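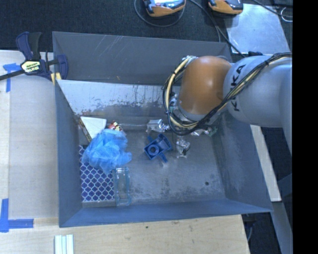 Die graue Wanne mit dem blauen Bündel

Um kurz nach fünf am Morgen gehörte die Wanne ihr allein, und Vasylyna Karpenko liebte diese Stunde! Sie stellte den Becher auf das Fensterbrett, zog die Handschuhe über die Ärmel und beugte sich vor, so weit es ging. Graues Metall, hinten zerkratzt, als hätte jemand mit einem Nagel schreiben geübt. Die schrägen Striche links von der Mitte kannte sie längst. Im Januar hatte sie darin einen Schwarm Zugvögel gesehen, heute sahen sie eher nach Regen aus, nach diesem schrägen, eiligen Regen, der in Votville vom Fluss heraufkommt und einem in den Kragen läuft.

Und dann die Sachen! Etwas Blaues, zerknüllt und durchscheinend, so blau, dass sie lachen musste. Wer warf denn so ein Blau weg? Es lag da wie ein Stück Himmel, das jemand in der Hosentasche getragen hatte. Darunter schaute das Muster hervor, weiße Schuppen auf dunklem Violettblau, und Vasylyna dachte sofort an einen Fisch, einen großen, vornehmen Fisch aus einem Märchen, der unter einer Welle schläft.

»Du redest schon wieder mit dem Müll«, sagte Văn hinter ihr.

»Ich rede gar nicht. Ich schaue.«

»Deine Lippen bewegen sich.«

Văn hängte die Jacke an den Haken und kam herüber. Seit 48 Schichten arbeiteten sie zusammen, Vasylyna führte darüber Buch, in demselben Heft, in dem auch die Wannen standen. Die von heute trug die Nummer 741. Hinter jeder Nummer notierte sie einen Satz, manchmal zwei, nie mehr, so war die Regel, und die Regel hatte sie sich selbst gegeben, an einem Abend, als sie vor Müdigkeit nicht einschlafen konnte und plötzlich wusste, dass sie all diese Dinge nicht einfach vergessen wollte.

»Also«, sagte Văn und stützte die Ellbogen auf. »Was haben wir?«

»Einen Fisch.«

»Wo?«

»Da links in der Ecke. Mit Schuppen. Und das Blaue ist das Meer, und der durchsichtige Kasten daneben, das ist ein Haus aus Eis, da wohnt jemand, der niemals Vorhänge braucht.«

Văn betrachtete den Kasten lange und ernst. Durch den Kunststoff sah man den Metallboden mit all seinen Schrammen, und nur die Kanten schimmerten ein wenig wässrig.

»Der friert aber«, meinte Văn.

»Der friert überhaupt nicht! Der kommt aus Durkstead, da sind sie das gewohnt.«

Sie hatten beide nie einen Fuß nach Durkstead gesetzt. Der Name stand auf den Lieferscheinen, und das genügte, um dort Schnee fallen zu lassen, sooft man welchen brauchte.

»Und das Weiße da oben?«

»Ein Segel«, sagte Vasylyna. »Halb untergegangen. Siehst du, wie es aus dem Blau herausragt? Und der schmale Streifen daneben, der braune, das ist der Steg, an dem es hätte anlegen sollen. Sie haben ihn verfehlt, nur um ein kleines Stück, das ist ja das Schlimme daran.«

»Wer hat ihn verfehlt?«

Darauf wusste sie keine Antwort. Sie ging um die Wanne herum, ganz langsam, und fand von der anderen Seite, was sie suchte: das kleine Ding hinter der Kante des Blauen, rot und gelb und irgendwie dunkel. Es konnte alles sein. Es war das Bunteste weit und breit und hatte sich ausgerechnet den Platz ausgesucht, an dem man es am leichtesten übersah.

»Die Kapitänin«, flüsterte sie. »Oh, Văn, sie hat es ans Ufer geschafft!«

»Das ist doch hinter dem Meer.«

»Eben! Sie ist drüben!«

Văn lachte so laut, dass vorn bei Foseo im Büro das Licht anging. Die Uhr über der Tür zeigte sechs Minuten vor halb sechs. Gleich würde das Band anlaufen, dann war es vorbei mit dem Reden, dann gab es nur noch Kunststoff zu Kunststoff und Papier zu Papier, und auch das mochte sie, das Klappern, den Takt, die Ordnung, die unter ihren Händen wuchs. Aber vorher holte sie das Heft aus der Brusttasche und suchte den Stift, der wie immer im falschen Handschuh steckte.

»Was schreibst du?«

»Warte.«

»Schreib den Fisch auf. Den Fisch musst du auf jeden Fall nehmen.«

»Ich habe nur 2 Sätze, drängel nicht!«

Sie schrieb im Stehen, den Becher als Briefbeschwerer auf der Seite, und der Kaffee hinterließ einen braunen Halbkreis neben der Nummer. Dann drehte sie das Heft so, dass Văn lesen konnte.

741. Der Fisch schläft unter dem blauen Meer und weiß nichts vom Sturm. Drüben sitzt die Kapitänin in Rot und Gelb und wartet, dass es hell wird.

»Und der aus Durkstead?«, fragte Văn. »Der im Eishaus?«

Vasylyna biss auf den Stift. Vorn summte das Band, einmal kurz, zur Probe. Sie blätterte um, auf die leere Seite, die eigentlich der nächsten Wanne gehörte, und fing schnell noch einmal an.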